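Making a cassette release from start to finish: my final project report

Music Production, second year

I picked this project because I'm in a band (Setine, three of us, noisy but tuneful) and we'd been sitting on a pile of songs for ages. The brief said we had to take a piece of recorded music "from source to finished physical product", and most of my year went for CDs. I wanted to do tape. I grew up with my uncle's tapes rattling about in the car and I've always liked that you can't skip tracks very easily, so people end up hearing the one you were worried about.

The plan was 40 copies of an EP called Hesell, to be sold at gigs and through a record shop in Raltville that takes local stuff. I gave myself until the end of August, with a budget that came out of my own wages.

Recording was the easy bit! We did the drums and bass live in the college studio and then I overdubbed guitars and vocals at home with a blanket over the wardrobe door. My biggest mistake was mixing everything on headphones. When I played it on proper monitors the bass was all over the place, and I had to go back and redo three of the songs. I've kept both versions in the project folder so you can hear the difference (the old one of "Barredo" is pretty grim).
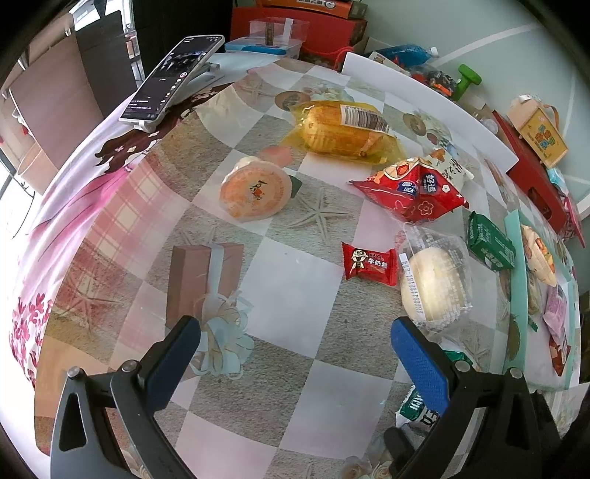

Mastering for tape took me a lot longer than I'd planned. You lose some of the top end and the sibilance gets nasty if you push the level, so I made a separate master with the vocals de-essed harder and the very low stuff rolled off. Then there was the running order, because both sides need to be close to the same length or you get a great big stretch of hiss at the end of one of them. I also had to sort a barcode, as the shop wanted one on everything they put on the shelf. Ours is a plain white label stuck near the top right of the wrapper, the same sort of place as the one on that big baked thing in the yellow plastic, and it meant I didn't have to redo the artwork. I was pleased with that.

Duplicating was done at home on 2 decks I got second-hand. One ran slightly fast, which I only noticed when our singer said she sounded like a cartoon. I adjusted the speed with a tiny screwdriver and a test tone and re-recorded the ones I'd already done. It ate up a whole weekend and a lot of tea.

For the inlays I used thick card from the art shop and the college printer. My first go at folding them was wonky, so I scored the lines with an empty biro and a ruler and they came out much neater. I numbered each one by hand inside the flap.

We sold most of them at the launch gig and the shop took what was left. The songs also went online the same night and had 2348 plays by the time I started writing this up, which is miles more than we've ever had. If I did it again I'd mix on speakers from day one, check the deck speed before recording anything, and write up my notes as I went along instead of trying to remember which cable was buzzing.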